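Workshop > Bench Notes > Pouring and Spill Control

Good practice for letting an arm pour: bench rules
Jun 7, 2022

These rules apply to any small arm pouring from a bottle into a cup on a bench or lifting table. They sit on top of the maker's manual and do not replace it.

1. Dry runs come first. Start with pellets or beads. A missed bead can be swept up; a missed mouthful of water finds the nearest connector.

2. Take the cap off by hand and leave it well clear of the cup. Caps under the travel path get knocked about and spoil the next run.

3. Set the approach so the mouth of the bottle stops just above the rim. Too high and the stream wanders. Too low and the neck pushes the cup over. 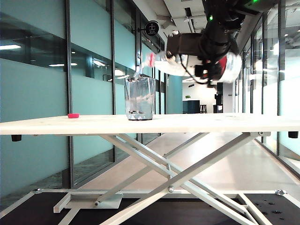

Hyun-seo Ji asked whether rule 3 should give a fixed height, and argued that a gap measured for one bottle is wrong for the next. The point is accepted. Set the gap again at every change of bottle and write it on the run sheet.

4. Limit the fill. A 572 ml jug should never be emptied in one tilt. Pour in short stages and bring the neck fully upright between them.

5. Thin plastic cups deform under a light touch. Check the rim before each run and throw out any that are dented. The Brekby beaker is stiffer and suits first trials.

6. Keep mains leads and open cases out of the splash area. Cables that must stay near the bench go in a raised tray – the Geta clip-on type is adequate.

7. Stop the arm before wiping. A paused program is not a stopped arm. Use the stop button, then reach in.

8. Wipe the whole top after a spill, then the underside of the edge, then whatever stands below. Water on a smooth top travels further than expected. 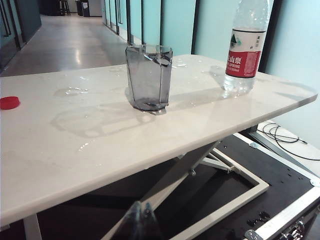
How often should the pour position be checked?
At the start of each session, and again after the table has been raised, lowered or moved.

9. Log every spill, however small. Our log reached 601 entries in September, and most of the large ones followed a change of bottle with no new check.

Comments

Shih_bench: We cap speed at a quarter for anything wet. Slower, but the log is shorter.

T. R.: Rule 7 should be rule 1.

forkus_user: Does a towel under the cup count as spill control? Ours moved with the cup.

Contact | Copyright Forkus Bench Notes | Back to top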